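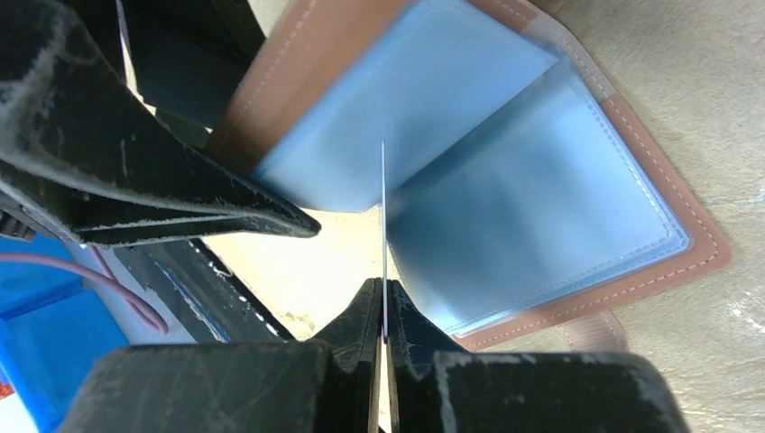

Black surfaces, scuffed and dusted with pale grey.

Listening Rooms: changes to the commissioning programme

1 October 2023 has been the working deadline for our review of the Listening Rooms programme, and the revised arrangements are set out in this item. They apply to all new work for sound and image commissioned by Ploltia, including work already under discussion but not yet under contract. Artists and composers who hold a signed agreement will complete their projects under the existing terms.

Background

Listening Rooms was established to support work that falls between the concert hall and the gallery. Since the first commission the programme has presented 49 works in our two spaces at Ullell, ranging from short pieces for a single loudspeaker to installations that occupied the Lysenko Room for a whole season. Many of the artists had no previous experience of working with an institution, and several have told us that our procedures were difficult to follow. The review began with those comments.

We wrote to every artist who had received a commission and invited them to reply in confidence. We received 32 replies, some of them very detailed. The points raised most often concerned the timing of payments, the limited hours available for installation and the lack of a clear agreement about what happens to a work once its showing has ended. A smaller group of respondents asked us to reconsider the way in which written proposals are assessed. They felt that the present form favours those who write fluently about their work over those whose ideas are better heard than read.

Proposals

The written statement has been reduced to a single page. Applicants may now submit a recording of up to five minutes in its place, and the recording may consist of speech, of material intended for the work, or of both. Scores, drawings and diagrams will continue to be accepted. Proposals may be made by an individual or by a group, and a group need not have worked together before.

Each proposal will be read or heard by two members of the programme staff and by one artist from outside the institution. The outside reader will be paid and will serve for one round only. Applicants who are not selected will receive a short written response. We regret that this was not possible in earlier rounds.

The programme remains open to work with or without a visual element. We would particularly welcome proposals which consider how long a visitor might be expected to stay. The review showed that most of our printed guides gave no indication of duration, and visitors often left the longer works without knowing that a further section was to follow. Future guides will state the full length of each piece, unless the artist asks for this information to be withheld.

Installation and rehearsal

The Lysenko Room will be closed to the public for the whole of the week before each opening. Artists have until now been asked to install in the evenings, when heating and lighting in the building are reduced, and this has placed an unreasonable burden on those travelling from a distance. Under the new arrangements the room will be available from nine in the morning until eight in the evening. A technician will be present throughout the first two days and by appointment after that.

The smaller room on the upper floor cannot be closed in the same way, as it provides the only step-free route to the archive. Works intended for that room will be installed over two days, and artists should plan for equipment that can be moved aside at short notice. A floor plan, with the position of power outlets and the permitted loads for each ceiling point, can be requested from the programme office.

Sound levels will be agreed with the artist before installation begins. Our neighbours at Ullell have been generous in their support of the programme, and we ask that works with sustained low frequencies be discussed with us at an early stage. Such works are not excluded. In most cases a change of placement is enough.

Fees and payment

Half of the commission fee will be paid on signature, a quarter on delivery of a technical plan and the remainder on the day of opening. Travel and accommodation will be booked by us directly, so that artists are no longer required to pay these costs and reclaim them. Materials budgets will be held separately from the fee and may not be used to reduce it.

Where a work is developed with an ensemble, performers will be engaged by Ploltia under a separate agreement. Composers are asked to let us know the number of players and the expected rehearsal time with their proposal, even if these details later change.

Documentation and the archive

Every work shown in the programme will be recorded in sound and, where appropriate, in moving image. The artist will receive a full copy and will retain all rights in it. One copy will be placed in the archive, where it may be consulted by appointment and may not be borrowed or reproduced.

The archive at present holds recordings of 61 performances and showings, including repeat presentations and events held away from Ullell. Some of the earliest were made on formats which can no longer be played in the building. With the support of Drakeo, our partner for conservation, these recordings will be transferred over the coming year. Artists whose work is included will be contacted before any transfer takes place and may attend if they wish. The catalogue will be revised at the same time, and corrections to titles, dates or credits should be sent to the archive desk.

Listening sessions

The public listening sessions will resume in November. Each session will present one work from the archive in full, without introduction, followed by an open discussion. Seating is limited to 100 places and admission is free, but booking is required. A small number of seats near the door are kept for visitors who may need to leave during the performance. Late arrivals will be admitted between works only, which in practice means that they will be invited to join the discussion.

Further information

The revised guidelines and the proposal form are available from the programme office at Ullell in print, in large print and as an audio recording. Questions about eligibility should be sent in writing. Staff will be glad to arrange a visit to either room for artists who are considering a proposal, and visits may be booked at any point before submission.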